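October, bench notes, dye room

Second round with the walnut hulls and I'm so pleased with where this is going! The first round (the one in the green folder) gave a decent tan on wool and almost nothing on linen, and I had more or less written off linen for this dye. Lieven Dewulf read those notes and wrote one line in the margin: "how long did you soak the hulls?" Fair question. Overnight, was the answer, and overnight was nowhere near enough.

So this time the hulls sat in rainwater for 16 days in the lidded bucket by the back door. The liquor came out nearly black and smelled like a wet cellar. Strained twice, first through the colander and then through an old pillowcase, which is now a very handsome pillowcase.

**Setup**

- Hulls: the Cloditz batch, picked up green and left to go black before soaking
- Yarn: Grasitz two-ply wool, plus the thin linen left over from spring
- Pot: the big stainless one, NOT the enamel (chip on the rim, bare iron showing, it will shift the color)
- Mordant: none on half of the skeins, alum on the other half
- Scoured everything the evening before and kept it wet until it went in

**What I did**

Brought the bath up slowly. It took most of the morning because I kept turning the ring down out of nerves. Wool went in first, six skeins on loops of cotton string, and I held it just under a simmer for an hour, lifting and turning with the long dowel. Took it off the heat and left the skeins in to cool with the bath. Linen went into what was left, on the theory that linen is slow and stubborn and might as well have the pot to itself for the night.

**Wool**

Gorgeous. Deep, warm brown, the color of strong coffee with a bit of red in it when you hold it up at the window. The alum skeins are a touch more golden, the plain ones a touch cooler, and I like the plain ones better. Which is great news, as it means we can skip a whole step for this color. Rinse water ran clear by the fourth change. One skein has a pale band where I tied the string too tight – my own fault, figure eights and looser next time, and I should really cut a pile of ties in advance instead of doing it with wet hands.

**Linen**

Still lighter than the wool, but a real brown now! A soft mushroom shade, and quite even apart from the ends. I want to try a tannin soak first and see if that pushes it darker. Angelovski's handout (the stapled one, in the drawer with the thermometers) has it going in before the alum, and I've always been lazy and done it the other way round. Will do one skein each way so we can compare.

**Weights**

Worked this out at the small table over a very late lunch, so apologies for the grease on the original page. At equal weights of hull and fiber you get the coffee brown. I'd like to know what half that does, and whether the second and third baths are worth heating at all. My guess is that the second is lovely and the third is a waste of gas. 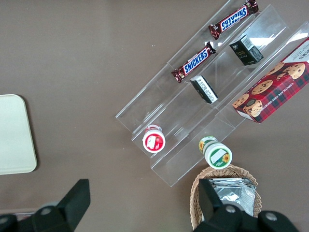
Next up is the iron dip. A tiny pinch in a separate bucket, a couple of minutes, straight out again. On the old samples it took the brown down to something close to charcoal, and it's a beautiful shade, but it also left the wool a bit harsh, so I want to be stingy with it. Separate bucket, separate dowel, separate gloves, please, everyone. Iron gets into everything.

Lightfastness cards: cut 8 strips, half of each one covered with foil, taped in the south window. Labels in pencil on the back. Please don't move them to open the blind, the other window opens too.

**To do**

- Order more alum from Fodell
- Second bucket of hulls, start it now while they're still coming down
- Write up the tannin order test
- New lid for the soaking bucket (the fruit flies have found it)
- Ask Lieven if he kept any of his own walnut linen, I'd love to lay it beside mine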